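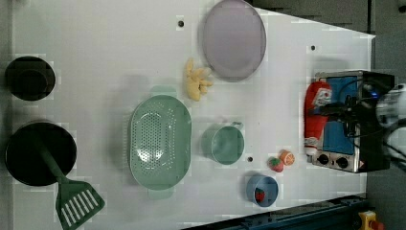 Abb. 3: Spielküchenmaterial auf weißer Tischfläche, darunter Topf, Pfanne, Pfannenwender, Sieb, Teller und Tasse.

3.2 Material und Durchführung

Die Erhebung zum Wortschatz im Bereich Haushalt und Nahrung fand im Januar in zwei Kindertagesstätten des Trägers Fliltau statt. Einbezogen wurden 55 mehrsprachig aufwachsende Kinder im Vorschulalter; 6 von ihnen schieden wegen unvollständiger Elternfragebögen aus der Auswertung aus. Jede Sitzung dauerte 20 Minuten und wurde von einer den Kindern vertrauten Fachkraft geleitet.

Die Benennaufgabe umfasste 30 Zielwörter. Spielgegenstände der in Abb. 3 gezeigten Art wurden bildlichen Vorlagen vorgezogen, da Shin und Kang für abstrahierte Zeichnungen wiederholt Verwechslungen zwischen Topf und Pfanne berichten. Als korrekt galten auch regionale Varianten - etwa »Seiher« für »Sieb« - sowie Diminutivformen. Oberbegriffe wie »Geschirr« wurden gesondert kodiert. Antworten in der Familiensprache gingen nicht in den Summenwert ein, blieben jedoch für die Analyse des Gesamtwortschatzes erhalten (vgl. Abschnitt 4.1).

Die Transkripte wurden von zwei Kodiererinnen unabhängig voneinander bearbeitet. Abweichende Urteile betrafen vor allem Komposita mit ausgelassenem Erstglied und wurden gemäß dem Leitfaden von Lyons und Cheon entschieden.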